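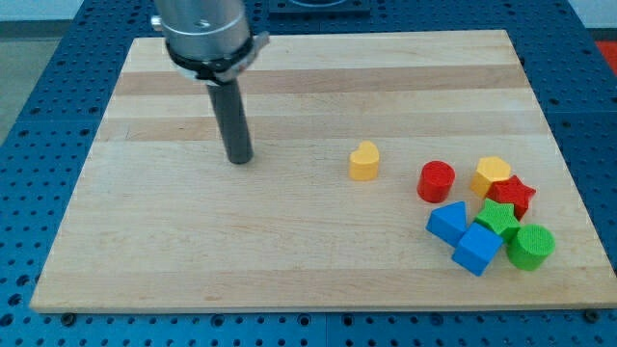 Photo: Kazue Takagi / Imai project group

Our project is a shape sorter for toddlers, and we had so much fun with it! The blocks are wood, painted in bright colors, and you can see the yellow heart, the red star and the yellow hexagon on the striped board. Emil Rüegg picked the shapes. I wanted the heart from day one (everybody reaches for it first!), while Emil kept arguing for the star.

Painting took most of December. We did 18 test pieces before we got a red we both loved, and the star needed extra sanding in all those inside corners. Next up is the box with the matching holes, and we've already started drawing the lid!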